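Guides > Home workshop > Yearly checks

We use cookies to remember your settings. Accept / Manage

Bench and storage checklist, with my comments
Aug 3, 2021

1. Extinguisher: gauge in green. OK. The pin is a little stiff.
2. Extension leads: one from Luteck has a cracked plug. Removed from use.
3. Shelf fixings: tight. I moved the paint tins to the lowest shelf.
4. Solvent rags: metal bin with lid. The lid did not close well in April, now repaired.
5. Door: opens fully from inside without key.
6. First aid box: plasters missing, eye wash expired. To buy.

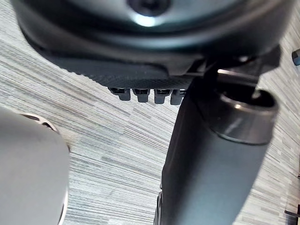 How often should the smoke alarm be tested?
Once a month with the button, and I write the result on the wall card.

Comments

Aurel Bogdan: My Luteck lead had the same crack, near the cable entry.

Ulises Chávez: Please add the ladder. Mine lost one rubber foot and I noticed it very late.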